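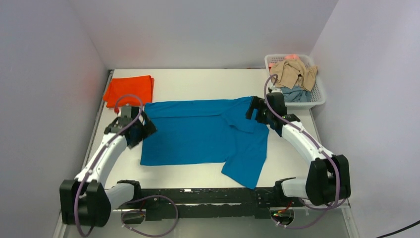 T-shirt folding: how much of the messy first grasp do you keep?

dkerekes
Posts: 235
Two arms, teleoperated, fixed camera. Task is basket to folded stack. The blue shirt above is typical of the state I keep arguing with myself over: a gripper on each end, lower right hanging in a flap toward the front, one sleeve turned inward. From there an operator can either work the flap out or let go and regrasp. My operators do both, and the policy has learned something in between. It stalls with both grippers closed.

Current set is 82 episodes on the Dobos leader arms, recorded in July. Do I cut the ones with a bad second grasp, or keep them and label the regrasp as its own segment?

pestle_k
Cut them. With 82 episodes you can't afford two strategies from the same state. Pick one, write it down, re-record. We did this with towels and the stalls went away after 13 new episodes.

Omness_user
Disagree with cutting. If the set only has clean grasps, the first time the policy picks up a corner badly it has no idea what comes next. Keep the recoveries, but make every operator recover the same way.

pestle_k
Towels have four corners and no inside. The number of ways a shirt can be wrong is much larger, and you won't cover it with recoveries anyone happened to record. Get the main path stable first.

hallorann
Two questions for OP.

1. What is the action chunk length? Stalls with closed grippers can be a pause in the demonstrations that the model copies. Check how long your operators sit still before deciding.
2. Is the folded stack always on the left? The orange one is upper left in your shot, basket upper right. If that never varies the policy may be using it as a landmark.

dkerekes
Chunk length is 50 steps. Stack is always left, basket always right, by protocol. I did check the pauses after reading your post. Median hold before a regrasp is around 2 seconds, and one operator is far above that. So the stall is at least partly in the data.

hallorann
Then trim the idle steps before you delete anything. Drop frames where neither arm moves past a small joint threshold, but keep the steps where a gripper is opening or closing or you'll lose the release.

Omness_user
Seconding the trim. Also log operator ID per episode if you don't already. Dremum's exporter drops that field unless you map it by hand.

vireo
Side issue, but look at your cable routing. The purple loops pass over the left gripper and in front of the basket. If the loop shape changes between sessions, that is visual variation the model has to absorb, and the cable can hide the cloth right where the grasp happens.

pestle_k
Variation in the cable is fine — free augmentation. Occlusion at the grasp is the part I'd fix.

vireo
It's only free if it varies within a session. If it shifts once and stays there, it correlates with whoever was driving.

dkerekes
Fair. Plan for now: trim idle steps, retrain on the full set, then retrain with the bad second grasps removed, same seed. Operators get one rule for the inward sleeve: release the right gripper, regrasp at the hem, pull flat. I'm leaving the cables alone until both runs are finished so I don't change two things at once. Will post the stall counts for each.

— Dezső Kerekes

Omness_user
Hold out a few episodes from the slow operator as a separate eval split. The average will hide them otherwise.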